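Build log: the arm at home
Last updated in October
Filed under: Robot Arm, Simulation, Workshop Diary
4 min read

Evening, after supper. I got two hours in and spent most of them on the computer, with the real arm switched off beside me.

The wrist cable is the reason. The replacement from Prudgate came with the wrong connector, so the arm at the Idcombe workshop can't move past the elbow until I crimp a new end. I left it bolted to the bench and came home to work on the simulated one.

First job was the gripper speed. I had it at 4000 steps a second, a number I copied from the old Yokoyama motors, and the approach kept overshooting. I cut it to 2000 and ran the approach 19 times. It is slow now, but I can follow what it does. I'll keep that for the real arm and raise it later.

Second job was the table. I had been testing with plain blocks, and blocks tell me very little about thin things. I loaded a new layout from the Pluria set — a plate at the far side, a pencil-like stick, a small black piece with prongs, a book at the near end — and brought the gripper over the plate to check the height.
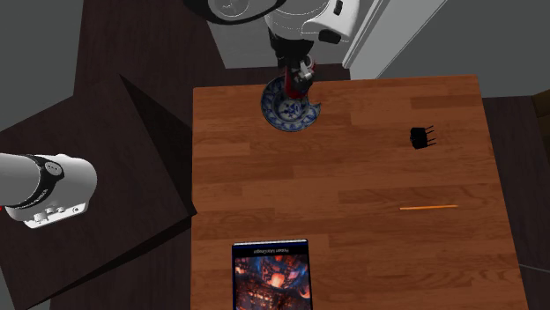
A reply on the workshop board said the plate should wait, and that I ought to get the stick working first. Flat rims are a pain, it went on, and a gripper that comes straight down will press on the plate before it ever gets hold of it. Tilt the wrist and come in from the side.

I think that is right about the wrist. I don't want to change the order, though, as the plate is what I built the fingers for. I wrote back and asked what angle to start with.

Still to do: crimp the connector, save the new speed to the settings file, find the short hex key. Stopped at 11.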